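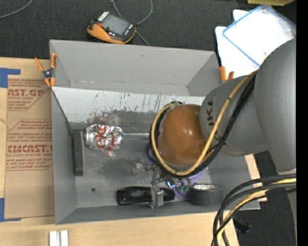

Bin there: two grippers, one crushed can

The Wandura and the Rønning have now both had their turn on the KUKA, picking from the gray bin until one of them embarrassed itself. They took turns.

The Wandura's fingers are slim and metal and get down between things nicely, so long as the things have edges. The dented soda can has none worth mentioning. The Rønning closes softer and forgives more, then sulks near the bin walls, where it has no room to open. Daiane Medeiros ran 985 picks across the pair and would like it known that she dreams about the can.

Lighting caused more grief than either gripper. A shiny can on a metal floor gives the camera two cans to choose from, and in March it favored the wrong one. The Tinport controller update helped. So did moving the lamp, which cost less.

Sumathi Warrier's write-up goes to Prastmont on 12th June. Six pages, two of them about cable routing. If you have an awkward object you'd like to see dropped repeatedly, leave it on her desk with your name on it.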